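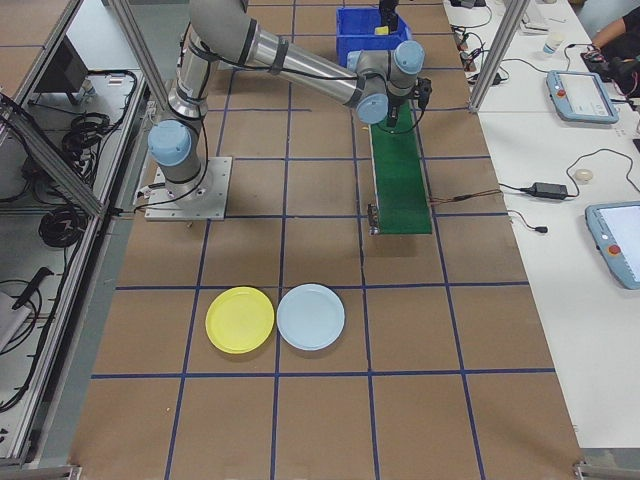 Nermin Kaplan objects that a rule about where the emergency stop is kept is a rule about furniture, and that a competent operator will find the button wherever it happens to be lying. I have heard the same argument in several forms, usually from people who are good at their jobs. I think it is wrong, and I think the reason it is wrong applies to most of the written practice we ask for around small robot cells.

Take the button first. A stop device on a teach pendant travels with the pendant. In a guarded production cell this matters little, as there are fixed stops at the guard as well. On a bench cell, with an arm on a base plate, a short conveyor and open aluminium posts for a boundary, the pendant is often the nearest stop and sometimes the only one. If it lies on a side table, the distance from the hand to the button depends on who last put it down. Competence does not shorten that distance. A marked position does, and it costs a strip of tape.

The second difficulty comes with two pendants. Two identical units within reach of one person are a hazard of a particular kind: either may be live, and they look the same. I would accept any of several remedies. Label each with the controller it belongs to. Put the unused one in a drawer. Wire both stops into one safety circuit, so that either will halt everything in the room. What I would not accept is the usual remedy, that everyone knows which is which. An unplugged pendant still presents a red button to a visitor, and the visitor will press it.

At Sekby, where I spent part of October reviewing bench procedures, the written rule ran to 4 pages and did not mention pendants. It mentioned footwear. It set the reduced speed for manual work and required a signature for any change to the payload setting, both sensible provisions. It had plainly been adapted from a document for a larger cell with a fence and an interlocked gate, and the parts that referred to the gate had been deleted without anything being put in their place. The gate had been doing the work of deciding who could be near the arm and in which mode. Once it was gone, the procedure had no view on the matter.

That is my main complaint about the way rules for small cells are written. They are made by subtraction. Somebody takes the full standard practice, removes what does not apply, and treats the remainder as sufficient. A bench cell has its own faults, and they have to be written down from the bench outwards.

Cables are one of them. The supply lead for a small conveyor is thin and tends to cross the gap between the work table and whatever stands beside it. Kaplan calls this housekeeping. I would call it a failure mode, as a snagged lead can stop the belt while the arm continues its programme, and an arm picking from a stopped belt behaves differently from one picking from a moving belt. The procedure should state what the arm does when the conveyor loses power. In the Trolus bench guide, which is otherwise thorough, the question takes up one line and the answer is "operator to intervene". With what, and from where, is left open.

Reach is another. A maximum reach of 700 millimetres sounds modest until it is drawn on the table. It should be drawn. A grid of tape on the mat is useful for setting out plates and bins, and it gives a repeatable reference when a fixture has been knocked, but it says nothing about the limit of travel. I have seen operators treat the outer row of a grid as a boundary when the arm could pass it easily. If tape is to carry two meanings it needs two colours, and the procedure has to say which is which.

Then there is the matter of the neighbour. Side tables attract people. They hold adaptors, cups and spare leads, and anyone who needs one of these will reach for it without regarding that as entering a cell. Samir, whose draft code I have otherwise criticised, got this right by defining the cell to include any surface on which a control device rests. It is an awkward definition. It means that moving a pendant moves the boundary. I would still keep it, for the same reason that I would fix the pendant's position: the two rules only make sense together.

Kaplan's stronger point is about volume. Every added rule dilutes the others, and a procedure nobody reads protects nobody. I agree, and would cut a good deal. The Clindanau checklist asks for 3 separate confirmations that the gripper is clear before homing, and by the second week people tick all of them at once. One confirmation, made while looking at the gripper, would be better. The footwear paragraph could go to the site rules, where it already appears. Payload and tool settings could be checked at each change of tool and left alone otherwise.

What I would keep fits on a single sheet fixed to a post: where the stop is kept, which pendant is live, how far the arm reaches, what happens when the belt stops, and what counts as inside. It takes around a minute to read aloud at the start of a shift. At Sekby they have agreed to try it on one bench, with the pendant position marked and the spare unit put away, and to leave the longer document in force until the bench sheet has been through a tool change and at least one new operator.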